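Varnora Forum > Manipulation > Learning from demonstration
Topic: Written word as the goal – does the policy read it, or only remember it?

tessel_k
Posted May 1, 2025

I want to share a result and ask for criticism. We have two arms on one rail and a small whiteboard at the back of the cell. I write a word on the board, and the arms should spell it with wooden letter blocks. There is no text prompt, so the only instruction is the handwriting. We trained on 814 demonstrations and tested on 181 trials.

The word in the test below has blue ink on purpose. I wanted to know if the policy follows the letters or the color of the marker.
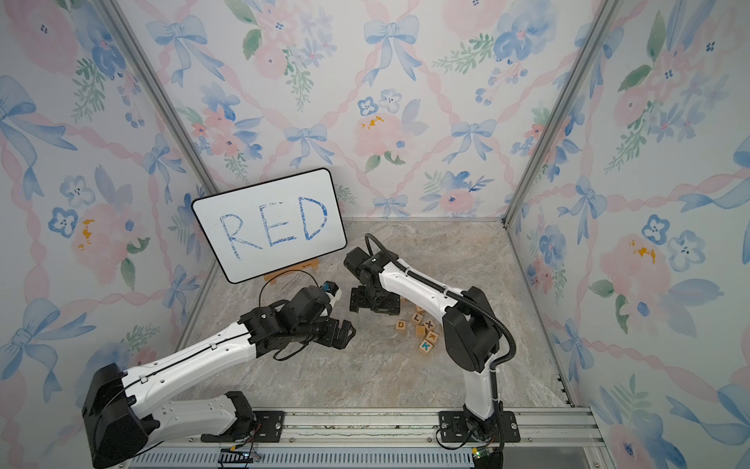
Word condition "RED", blue marker, blocks on the floor below the right gripper.

With words from the training set, 155 of the 181 trials picked a correct first letter. With new words the result is much weaker, and I do not yet have enough trials to give a fair number.

mbrandl
Reply #2

Nice setup, but I don't agree with the measure. First letter correct is a very soft test. If most of your training words start with the same few letters, a policy which ignores the board can also score well. Did you run it with a blank board?

tessel_k
Reply #3

Yes, 25 trials with a blank board. The arms still moved to the blocks and picked one in most of them. So you have a point – part of the behavior is habit. I should have written this in the first post.

Eirlys Prothero
Reply #4

I think mbrandl is too strict. A blank board was never in the training data, so strange behavior there proves little. A better control is to swap the word and keep the blocks exactly in the same place.

I am also curious about the wallpaper. We had flowers behind our Ulteck cell and the policy was lost when we changed to plain gray.

mbrandl
Reply #5

Swapping the word is good, I accept that. But please report the blank board too. Readers can decide what it proves.

tessel_k
Reply #6

I will do both. The wallpaper was the same in all demonstrations, so I can't say anything about other backgrounds. The swap test is planned for July, and I will post the table in this thread, failures included.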